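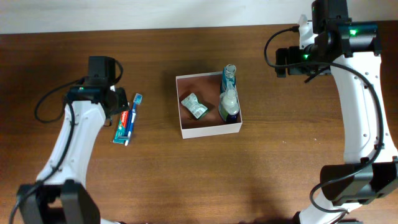 Can two arms pack a toiletry box yet?

Started by tessel_k – Tuesday, August 4, 2026

tessel_k wrote:
Hello all. I have a question for people who work with small arms and not only read about them. At our shop in Prirkwood we pack travel kits: toothpaste, toothbrush, some bottles, one or two small packets, everything into a low open carton. In December we send out 2,000 of them, and the rest of the year it is much calmer. My boss saw a video from Sostow and now he asks me if a pair of table arms can do this job. I said I will ask. Can they do it today, at a speed that makes sense?

grommet60 wrote:
Short reply: one kit, yes. A day of kits, no. Two arms with simple two-finger grippers can put a bottle into a carton if the bottle is always near the same place. The trouble begins with the flat things. A toothbrush on a table is thin and the fingers must come very low, so they scrape the wood or close above the handle.

oddbin wrote:
I don't agree with grommet60 about the day of kits. We ran a pair for a full week on sample boxes with shampoo and soap. It was slow, but it did not stop so often. The person next to it was free to do labels. You must count this also.

grommet60 wrote:
How many boxes in the week, and how many did the person repair?

oddbin wrote:
1,254 boxes finished. Repaired by hand, I have no number, we did not write it down. I admit this is a weak point in my story.

grommet60 wrote:
Then we don't know if it worked – we only know that boxes left the table.

maren.lw wrote:
My experience is from the home side. I tried to teach arms to tidy the bathroom shelf for my mother, who has bad hands. Bottles were the easy part. Toothpaste was hard in a way I did not expect. A full tube is fine, but a half empty tube bends when you lift it at one end, and then it hangs over the wall of the box and does not go in. We taught it to grip in the middle and this helped a lot. The toothbrush we put in a cup, so the arm never had to take it from a flat surface.

tessel_k wrote:
Thank you, the cup is a good idea. Our tubes are always full, so maybe I have luck there. What about the small packets? They are light and wrinkled, and each one lies differently.

maren.lw wrote:
Packets went well for me, better than the brush. There is always some fold where the fingers can hold. But the arm does not know if it holds one packet or two.

pallet_dog wrote:
I read this thread with some sadness. A person packs this kit in a few seconds, talks with a colleague and sees at once if a cap is open. For 2,000 kits you need two people and some good days. Why do you want to buy a machine, teach it, fix it, and then let it stand under a cloth until next winter?

oddbin wrote:
Because not everybody finds two people in December, pallet_dog. Last year we searched until the middle of the month.

pallet_dog wrote:
That I accept. But then the question is about wages and not about grippers.

wick_and_wire wrote:
One technical remark. Look carefully at the light carton. An empty one slides away when a finger touches the wall, and a tall bottle near the edge can push it over. Fix the carton with a simple frame screwed on the table. We bought ours from Darnex, but a piece of wood with a corner cut out does the same. Also tie the cables of the wrist with enough slack. If the loop is too short it pulls at the far end of the reach, and if it is too long it sweeps over the table and takes the toothbrush with it.

grommet60 wrote:
Agree with everything here, and I add: put the tall bottles in last. If they stand at the side already, the arm has less room to come down with the tube.

oddbin wrote:
We did the opposite, bottles first, and it was fine. It depends on the size of the carton.

tessel_k wrote:
I will tell my boss that we should borrow a pair for one month and write down every repair by hand, so that we have the number oddbin does not have. Does somebody know if Wyss still rents them?

wick_and_wire wrote:
They did in spring. The minimum was 60 days, so ask before you promise one month.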